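Workshop Tips: When a Cable Catches During Bin Picking
Hidik Training Workshop, Claton site

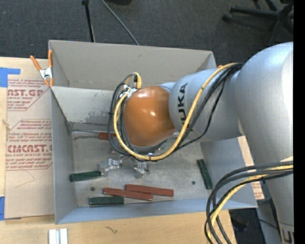 What went wrong

One Wednesday in December, the arm stopped during a routine block-sorting exercise. A loop of cable near the wrist had caught on the rim of the bin as the arm turned to leave. The controller reported a collision and the drives were switched off. There were no injuries. A connector was damaged and the cell remained closed for 2 days.

The review by Melaniia Kostiuk found that the cables had been tied with the wrist in its upright position only. When the wrist turned fully, the slack had nowhere to go.

Before starting

Move the arm at slow speed through every position in the program, including the corners of the bin. Watch the cables, and leave the gripper to a second pass.

Check each tie at the wrist. A tie should hold the bundle together without pinching it.

Confirm that the bin is clamped to the table. Spring clamps are acceptable for light blocks – they are to be checked again after any collision.

Keep the handles of clamps in mind when setting the height at which the arm crosses the rim.

If the arm stops

Press the emergency stop, even where the arm is already still. Do not pull on a caught cable. Call the duty technician on extension 3000 and wait.

Do not reach into the bin for blocks until the technician has released the cell.

Worn cables and broken ties are to be handed in at the Clillitz store by 4 pm.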